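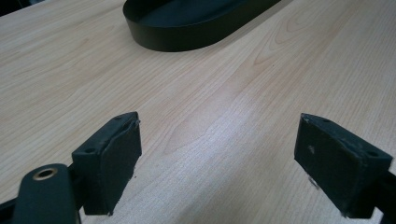 Gripper pads open, black tray up ahead. Picking up small things is still the hard part.

May
By Philomena Bawa

Search this site Enter keywords Go

Can a Robot Do My Chores Yet? Frequently Asked Questions

I get these by email more than any other kind of question, so they live on one page now. I update it when something changes, and it doesn't need updating as often as the press releases would have you think.

Can I buy a robot that cleans the house?

You can buy one that vacuums a floor. You've been able to for years, and the good ones are fine if you pick up your socks first. Picking up the socks is the part people write to me about, and for that the answer is still no. There are machines that will pick up a sock. I haven't seen one I'd leave alone in a room with socks, a phone charger and a cat.

I saw a video of one folding laundry. Was it fake?

Probably not. Watch it again and look for a small "4x" in a corner, then look at what's in the pile. The Plinik demo everyone sent me last winter used the same towel over and over. I asked to bring a fitted sheet and a child's hoodie to the next showing and was told the program was "focused on flat goods at this time." Flat goods are nice. I can fold a towel too.

Also check whether a person is steering it. Some companies say so in the description under the video and some leave it to you to wonder.

What are the hand-held grippers I keep seeing?

A person holds one in each hand and does the job with the grippers in place of fingers. The movements get recorded and used to train a robot later. It's cheaper than tying up a whole robot, and you get the timing of somebody who knows how to do the task.

I like the idea better than most. Try it sometime with kitchen tongs, though: open a box of paper clips, take out a single clip and hang it on a hook. You'll find out fast how much your fingertips were doing. If a person struggles with two flat pads, I don't see why the robot trained on that person will breeze through it.

What about small parts work? Surely a shop floor is easier than a kitchen.

It is, and that's where I'd put my money if I had any to put. The bench stays where it is. The light can stay the same all day. Nobody's dog walks through.

Easier still leaves a lot of room for trouble. Take a job any trainee gets on the first morning, moving little metal pieces between a tray and a row of pegs. The piece is shiny, so the camera may see a bright spot where an edge ought to be. It lies flat, so there's hardly anything to grab. Then it has to go onto something thin, at the right angle, without knocking its neighbors. 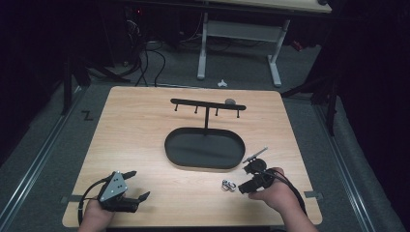
A trainee drops a few and gets the hang of it before the coffee break. When a machine drops one, the next question is whether it knows it dropped one. I ask that at every demo, and the answers are mostly about the next version.

Do any shops really use them?

Yes, for narrow jobs. Cheng-en Yeh has run the packing bench at Negussie, a hardware supplier, for a long time, and he let me sit next to their Drivari arm for a whole morning. It took bagged fittings off a belt and put them in cartons. In the time I was there it stopped 14 times. Most of the stops were short, a bag folded over or stuck to another bag, and Cheng-en reached in and fixed them without getting up.

I asked him if it saved him work. "It saves me that work," he said. "Now I have this work." He doesn't want it taken out, for the record. His shoulder likes it.

My own count says he packed some 900 bags a shift before the arm came in, going by the old sheets he showed me. The arm's number was lower on the day I visited. Drivari says I caught it on a bad day, and maybe I did.

How much does one cost?

For the house, the only firm quote I've been given was from Prullico: $900 a month, with a 2 year contract, for a machine that loads a dishwasher. It doesn't scrape the plates. You'd also need to keep the floor in front of the sink clear and have dishes it has "met." I asked what happens if I buy a new bowl. There's a form.

For a shop, prices are all over the place and the arm is often the small part of the bill. Ask what the fixtures cost, who does the setup, and who comes when it quits in the middle of the afternoon. Get the last one in writing.

The company says it works 95 percent of the time. Isn't that good?

Depends on what they counted. Ninety-five percent of what? If it's each pick, and your chore takes twenty picks, then the odds of getting all the way through without a hitch are closer to one in three. Work it out on a calculator, it surprised me too. If it's whole jobs finished with no one helping, in a room the robot has never been in before, then I'd like to see it and I'll bring the doughnuts.

Things worth asking at a demo:
- Is anyone steering it?
- Is the video sped up?
- May I move the objects before it starts?
- What does it do after a drop?
- How many tries did you film?

You sound like you hate robots.

I don't. I'd hand over the dishes tonight. I've been going to these demos long enough to see real progress, and the arms today are gentler and quicker than the ones I started out with. What bothers me is the gap between the clip and the Tuesday-night sink, and people signing contracts on the strength of the clip.

Should I wait to buy?

For a home machine with arms, yes. For a shop, rent one for a single boring job and keep your own tally of the stops, including the ones somebody fixes without getting up.

Can you come look at the one we're thinking of buying?

Sometimes, if it's within driving distance. Use the contact link and tell me what the job is before you tell me which robot.

Contact | Copyright Philomena Bawa, all rights reserved | Back to top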